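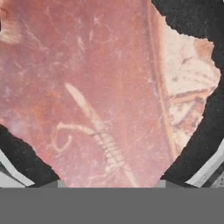

Painted plaster fragment, dusty red.

Saturday, August 3, 2019

Up at 5.40 with the toddler. Porridge, half eaten. The baby slept until 6.15 and took a full feed, then a short one at 7. I am keeping this log again after dropping it in February, mainly so that I can compare the two children at the same age and stop relying on memory. My memory says the first one slept. The February pages say otherwise.

Nap trial, day 3. The plan is to have both asleep at the same time for at least 20 minutes, without the car. Method as before: blinds down in both rooms at 12.10, baby fed and put in the cot at 12.20, toddler read to on the big bed until 12.35. Result: baby asleep 12.31, toddler asleep 12.58, baby awake 13.20. Overlap of 22 minutes. It counts. Day 1 was nil and day 2 was nil, with the bin lorry to blame for the second.

I used the 22 minutes to eat a cheese sandwich sitting down and to fill in the form for the nursery at Grundby. They want the start date, the hours, an emergency contact and a list of comfort items. I put one rabbit. There are two rabbits, rotated through the wash, but the form has a single line. 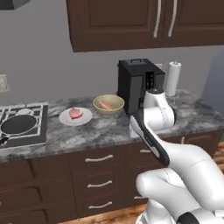 Kitchen worktop in grey and white marble, with white robot arm.

Afternoon: Jondville, for the paddling pool in the park. Bag contents for next time, as I forgot two items again: swim nappies (x3), towel, spare top, hat, beakers, wipes, rice cakes, sling. Forgotten: the spare top and my own water. The walk from the bus stop is longer with the pram than the map suggests, owing to the steps at the north gate, and the ramp is on the far side past the tennis courts. Use the ramp gate and get off one stop later.

The pool was cold and the toddler stayed in it regardless. She has a new rule that she goes in backwards. I stood in up to the shin holding the baby, who looked at the water with no opinion. Out after half an hour, dressed on the grass, home by 16.40. I took no photographs. Everyone on the next rug was taking them and the children had been put in matching stripes. I noticed I minded for a minute or so, then the rice cakes ran out and there were other matters.

The step counter said 4000 at bedtime. I do not believe it. It reads low when I push the pram, as my wrist does not swing. Moved it to my ankle for tomorrow.

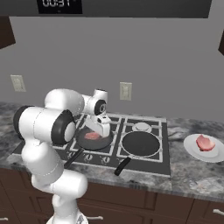 Tea was pasta with peas, the peas separated out and eaten last. Bath at 18.10, both in together with the seat. The Bustard bath seat still slips if the suckers are not wetted first, so wet the suckers. Baby down 18.55, toddler down 19.20 after three books, one of them twice.

Changes for day 4: start the reading five minutes earlier, and move the baby's cot away from the party wall. Leave the blinds as they are. If the overlap drops below 20 I will try the feed at 12.10 and change nothing else, or I will not know which thing did it.

To do: post the Grundby form. Return the Adeyemi sling, wrong size, receipt in the blue folder. Wash rabbit one.

Baby woke 21.50, fed, back down 22.15. Bed.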